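4. What people did with the bag

I'll admit I never planned to write about gift bags. When Hongjun Yan and I started the Woncombe survey, the question was about the gifts: who gives what to whom, what it costs, and how long the thing stays in the house afterward. Wrapping was one line near the bottom of the form, and we nearly cut it to get everything onto two pages. Then the forms started coming back and people had filled that line, run out of room, and carried on up the margin.

We mailed 500 forms and got 234 back, which between them told us about 586 gifts. I won't repeat the whole breakdown from Section 3, but the part that matters now is the bags. People who gave a gift in wrapping paper wrote about the gift. People who gave a gift in a bag very often wrote about the bag - where it came from, who had given it to them first, whether they expected to see it again. One woman told us she had a bag that had been to three weddings (she was pretty sure the handles wouldn't make a fourth).

So we went back and did 13 follow-up interviews, mostly at kitchen tables, and I just asked people to show me where they kept their bags. Everybody had a place! Under the stairs, behind the ironing board, inside a bigger bag. Oisín Moynihan had warned us after his own fieldwork in Beaulieu that asking "do you reuse wrapping?" gets you a polite yes and nothing else, and he was right. Asking to see the stash gets you an hour of talk and usually a cup of coffee.

What came out of those talks is that a bag has a kind of rank, and people know it without being told. A plain bag can go to anyone. A bag with shop printing on it is trickier, as it says where the gift came from, or where it might seem to have come from. Several people said they would never put a present from Prallard in a bag from a fancier store, and one man said he did it every year and felt great about it.
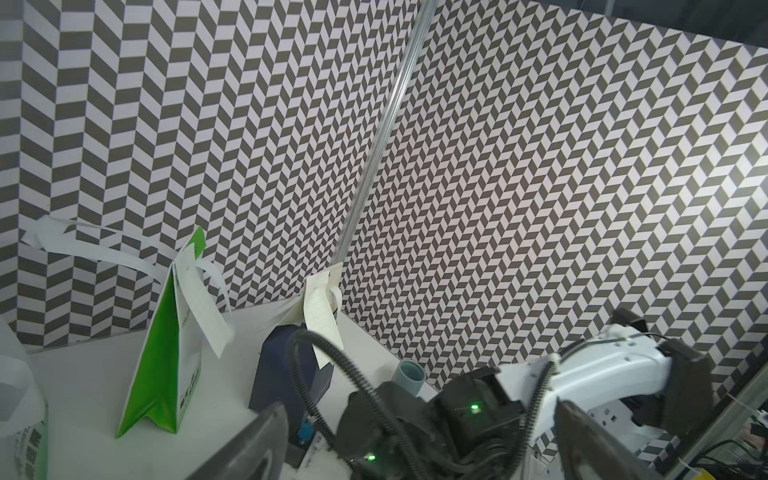

Figure 2. A green and white paper gift bag with a pale tag, standing on a white tabletop.

The tag turned out to be the sore spot. I had assumed people would snip it off and move on, but the ones I talked to were split right down the middle. Some keep the old tag with the bag and turn it over to write on the back. Others thought that was awful - if you can read the last person's name, they said, you've been handed somebody else's birthday. Hongjun thinks this is really about handwriting, and that a printed tag wouldn't bother anyone. I'm less sure, and our interviews can't settle it, as we didn't ask about printed tags at all.

There's also the matter of giving a bag back to the person it came from. In Woncombe this is mostly fine between sisters and mostly not fine between neighbors. Brunduline, where we ran a small pilot in September, seemed looser about it, though I wouldn't lean on that very hard. The pilot form had different wording, and the people who answered it nearly all knew each other. I come back to the neighbor question in Section 5, where we look at gifts that were answered with another gift inside the same month.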